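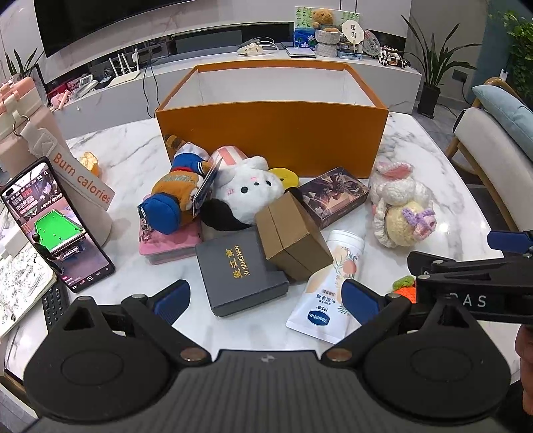
Spent the morning clearing out my late aunt's flat in Grurnholm with my cousin. A few notes for anyone who has this coming.

Start with the paperwork, before furniture or clothes. We left it until July and paid for an electricity contract on an empty flat for 3 months.

The supplier was Flitis. They wanted the death certificate by post, then again by email, then a meter reading. It was 3484, which I only had because the neighbour had written it on the back of an envelope.

Görtz, the letting agent, were easier. One phone call, one form, and a date for handing back the keys. Ask them for the original inventory. Ours showed that the curtain rails belonged to the flat, and we had been about to take them down.

Small things take far longer than big ones. The wardrobe was gone in 20 minutes. The kitchen drawers took the rest of the day. 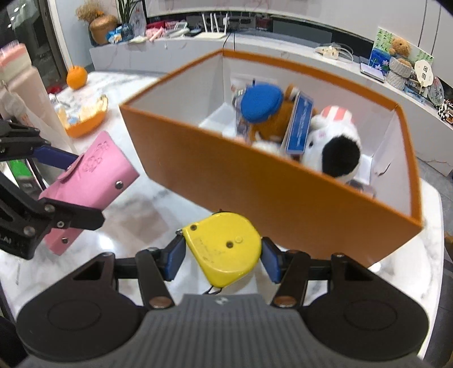

Yellow tape measure, pink case, orange box.

We hired a van from Fasska for the Saturday. More than 18 bags went to the tip and the charity shop between them. Check opening times for both, as ours shut at different hours and we did one run twice.

Till Oltmanns at the tenants' advice office read the final bill for us and found a cleaning charge that shouldn't have been there. It has been taken off. He also said to get the deposit date in writing.

Still to do: redirect the post, cancel the library card, and find out who has the cellar key.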